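Household Waste and Where It Goes
Handout 4: What we throw away, and what it tells us

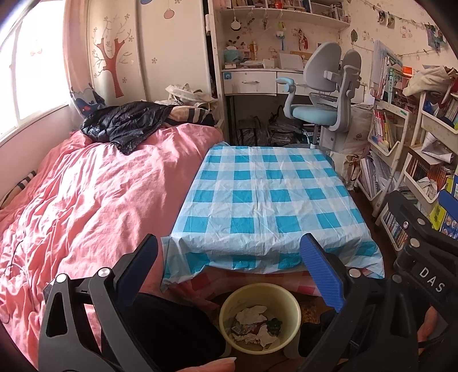

Why start at home?

Most courses on waste begin at the landfill gate. We begin indoors, because that is where nearly all the interesting decisions get made, usually in half a second and with no thought at all. By the time a lorry is involved the choices are over. I find this the most enjoyable week of the whole module and I hope some of that rubs off on you!

Last week we looked at the history of the ash pit and the dust cart. Please have those notes to hand, as I'll be referring back to the sorting yards.

Key terms for this week

Waste stream: everything of one kind that moves along the same route, from the room where it is dropped to the place where it ends up.

Residual waste: whatever is left once recycling, food and garden waste have been taken out. Often called black bag waste.

Contamination: the wrong thing in the right bin. A half-full jar of pasta sauce among clean paper is the classic case.

Capture rate: of all the recyclable stuff a household produces, the share that ends up in the recycling. Please don't mix this up with the recycling rate, which compares recycling with all waste. People lose marks over it every year.

Point of discard: the exact spot where a thing stops being a thing and becomes rubbish. Learn this one well, as the rest of the handout hangs on it.

The room-by-room problem

Think about your kitchen. There's a good chance it has a main bin, a box or bag for recycling, and perhaps a caddy for peelings. Now think about your bathroom or your bedroom. One small bin, if that, and everything goes in it together: tissues, cotton wool, the cardboard tube from the toilet roll, a shampoo bottle, a till receipt, an old sock.

Kitchens get the leaflets and the stickers. Upstairs gets forgotten, and upstairs is where a lovely clean stream of card and plastic bottles quietly disappears into residual waste. The small bin is emptied into the big one, the bag is tied, and the shampoo bottle is gone for good.

It's a wonderful example of how the layout of a home shapes behaviour. Somebody who would never dream of putting a milk bottle in the wrong place downstairs will do it with a bottle of conditioner and not notice. They haven't changed their views on the way up the stairs. The nearest container has changed, and that's the whole story.

Case study: the Dirkthorpe bin survey

Dirkthorpe is our main case this week. The survey covered 103 homes over a winter, starting in January, and asked people to keep a simple diary of what went into every bin in the house, including the tiny ones by the desk and under the basin. Diaries were then set against the contents of the bags.

Things to notice when you read it:

The diaries and the bags disagreed most over bathrooms. People wrote down what they remembered, and bathroom rubbish is very forgettable.

Homes with 2 containers upstairs (one for recycling, one for the rest) did better on plastic bottles than homes with a single bin, but hardly differed on card. Why might that be? Think about what a toilet roll tube looks like to someone holding it, and whether it feels worth a walk.

Bedroom bins held far more paper and packaging than the team expected. Parcels get opened in bedrooms. Once you know this it seems obvious, and I love it when a survey does that.

Total bags examined: 570. That sounds like plenty, but divide it across the homes and the weeks and you'll see how thin some of the categories get. The tables for garden waste in particular should be handled with care. It was winter, after all.

A weakness worth arguing about: people who know their bags will be looked at may well behave themselves. The report deals with this in a single paragraph. Is that enough? Come ready to say so either way.

Comparison: Clivlow

Clivlow took the opposite path. No diaries, no visits, just a change in the collection timetable, with residual waste picked up less often and food waste more often. The study followed 269 households and looked only at weights.

What it gives us is clean numbers and no idea why they moved. Residual weight fell. Food waste weight rose, then slipped back, then rose again. Was that habit forming? Holidays? A batch of leaking caddies? The weights can't say, and the authors are admirably straight about it.

Put the two studies side by side and you have the big question of method in this subject. Dirkthorpe is rich and untidy. Clivlow is neat and rather silent. If you were running your own study with a small budget, which would you copy? There's no right answer, but there are some well-argued ones and I look forward to reading them.

Size, lids and distance

Three features of a bin matter more than people expect.

Size. A small bin fills quickly and gets emptied often, which means more chances to sort. It also means more bags if you line it. Large bins hide their contents, and what is hidden doesn't get picked out again.

Lids. A lid keeps smells in and cats out. It also adds a step. Open-topped bins get used more, and more carelessly, and if you have ever thrown a ball of paper from a chair you'll know why.

Distance. The strongest of the lot, in my view. A few paces are enough to change where something ends up. Try it for a day at home: move one bin to the other side of the room and see what collects where it used to be. My own result was a heap of envelopes and one very reproachful banana skin.

Colour comes up in the reading too. Council bins have colours with meanings, though the meanings differ from one council to the next, which makes life hard for anyone who moves house. Indoor bins have no such code. They're picked to go with the curtains. The Jornetum project tried coloured liners indoors to match the bins outside, and the write-up is short, clear and a real pleasure to read. Look closely at the section on guests, who had no clue what the liners meant and did as they pleased.

A note on liners

Do you line a small bin or not? Unlined bins need rinsing. Lined bins use a bag each time, and a bag that is a quarter full still goes out as a whole bag. Old bread bags and carrier bags were the usual answer for years, and as free carrier bags have vanished a lot of homes have had to start buying liners on purpose. Is that a gain or a loss overall? You'll need to think about weight, about what the carrier bags were doing before, and about how often each bin is emptied. It's a good little problem for practising the tables from Handout 3.

Seminar task

Draw a plan of the place you live in. It can be as rough as you like. Mark every point of discard, including the ones that aren't bins at all: the windowsill where the dead batteries go, the drawer of old cables, the chair with the clothes that are too worn for the charity shop.

For each one, note down:
what usually lands there
how often it is cleared
where it goes next
who clears it

The last of these often starts the best talk in the room. Sorting is work, and it is rarely shared out evenly.

Bring the plan with you. We'll swap and compare, so leave off anything you'd rather keep private.

Reading

Vídalín, chapters on the household and on the street. Skip the long section on incineration for now, as we come back to it in Handout 7.

The Dirkthorpe report, main text and the second appendix. The first appendix is the diary form, worth a glance if you're thinking of using something like it for your project.

The Clivlow summary. The full tables are on the course page for those who want them.

Jornetum liner trial, all of it.

Next week: what happens in the lorry, and why crushing glass in with paper was once thought a clever idea. Wear sensible shoes, as we finish at the transfer station.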